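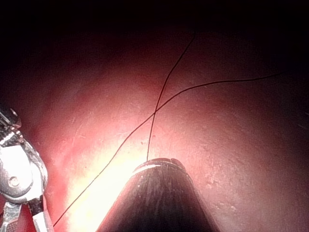
Entry 19 – Red shell, item 3598: interior threads and center post
Bench 4, Rader building
January, morning session

Present: S. Huerta, Z. Villalobos (from 10:30)

Condition on opening

Item 3598 was received from Finville under the Cervantes loan and entered on the workshop register as a curved shell with fittings. The interior is red throughout. Under the bench lamp the color runs from a pale pink to a very deep maroon, and the glare on the lower left makes any judgment of tone there unreliable. No color readings were attempted. Readings will be taken under the diffuse lamp when it comes back from Trollcombe.

The center post is dark, nearly black, and tapers to a rounded tip. The rim at the tip has a thin pale edge and is not even all the way around. There is a small notch or lip on the upper right. The register sheet describes the tip as "intact," and this wording should be amended. I propose "rim uneven, small notch or lip, cause not determined." It is not possible to say from inspection whether the notch is wear or part of the original shape, and the sheet should not suggest either.

Faint vertical streaks are present on the side of the post. They were not wiped. The left flank is slightly glossy under the lamp and the rest is dull.

Threads

Two threads, both thin and black. They cross once.

Thread A comes in at the lower left, beside the metal part, and goes up past the post on the upper left side of the tip. After the crossing it curves over to the right and flattens out until it is running nearly level.

Thread B begins at the top of the post and climbs steeply, leaning a little to the right. Whether it comes out of the tip or only rests on the rim could not be settled by eye. This matters for the next stage of work. If B passes through the post, the post cannot be lifted without drawing the thread after it, and the lifting procedure in the Cervantes file would have to be rewritten. If B only touches the rim, the procedure may stand as written.

The upper part of the interior was too dark to follow B to its end. The far end is therefore recorded as "not seen." Z.V. asked that the words "attached at top" be struck from the draft sheet, as they were carried over from the entry for 3604 and nothing seen this morning supports them. Agreed and struck.

Comparison with 3604

Item 3604 is entered in the register as the companion piece and has been treated up to now as identical. I would advise against continuing to do so. The sheet for 3604 gives the two threads as parallel along their whole length, with no crossing. Either the sheet is wrong, or the pieces were strung differently, or one of them has shifted at some point in storage or transit. The Finville packing notes do not mention threads at all.

3604 remains boxed. Z.V. will open it once shelf space has been cleared on the north wall. Until then no entry for one item is to be copied to the other.

Work not done

No tension was applied to either thread.
The post was not lifted or turned.
The crossing was not separated. It is not yet known whether the threads touch there or only pass one in front of the other.
The metal part was not examined. It needs its own line on the sheet, with material left blank for the present.

Handling until further notice

Item 3598 stays on bench 4 with the cover on. Colleagues using the bench for other work should move to bench 2. The lamp arm is to be swung clear before the cover comes off – it passes low over the item, and a loose sleeve or cable could easily catch a thread. Fine tweezers are not to be used inside the shell.

For the next session

1. Diffuse lamp, if returned. Otherwise two small lamps set low on opposite sides, to reduce the glare and reach the upper interior.
2. Follow thread B upward to its end and draw the path on the plan sheet.
3. Look at the tip from directly above and settle the question of B and the rim.
4. Trace A in both directions, beginning at the metal part.
5. Measure the post at the tip and as far down as the calipers will reach without contact with the shell.

Z.V. has asked Finville for the earlier drawings, if any exist. Their records office moved last year and a reply may be slow. The amended sheet for 3598 is in the Cervantes folder, unsigned, pending item 3.

S. Huerta

Added, 4:15 p.m. – Trollcombe confirms the lamp has been repaired and is ready for collection. The plan sheets in the drawer are the old size. Use the pad on the shelf over the sink. Z.V.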